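Notice of Retention, Unit 174

The Office of Records at Seltmont received the computer in May, with a covering letter from the Ploltside branch. The letter ran to two pages. It stated that the branch had closed, that its furniture had been dispersed, and that the enclosed unit was to be opened, stripped of usable parts and written off in the customary manner.

The Office acknowledged receipt. Unit 174 was entered in the register between a franking machine and a box of desk lamps, and was assigned to the bench on the lower floor.

Under the Skov Procedure, a unit is laid on its side and its cover removed before any part is claimed. The examiner is then required to wait two minutes. The Procedure gives no grounds for the interval, and over 200 units had passed through the Office without any examiner asking for them.
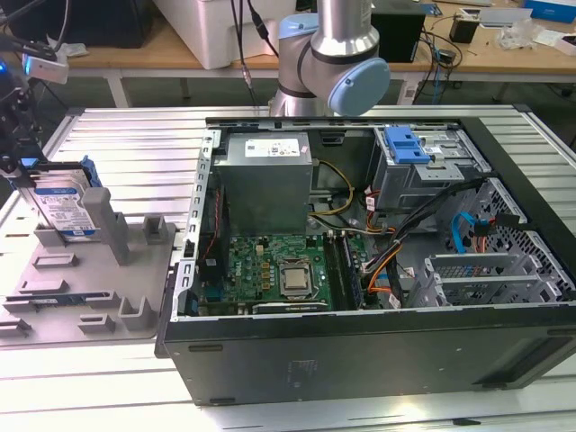 The examiner waited. The memory had been requested by the Flundisis branch, the power supply by the training school, and the processor by no one. The forms were in order and lacked only a signature.

It was during the second minute that the examiner recalled having worked at Ploltside, long ago, in the room above the canal, where the winter accounts were typed with gloves on. The machines there had hummed through the night. One learned to tell them apart by ear from the corridor.

The examiner took a fresh form and wrote, in the space provided for findings, that Unit 174 was required for reference. The form did not ask what would be referred to.

The retention was approved the following month. Flundisis was advised to apply elsewhere for its memory, and did so, with some coolness, in a letter which the Office has kept.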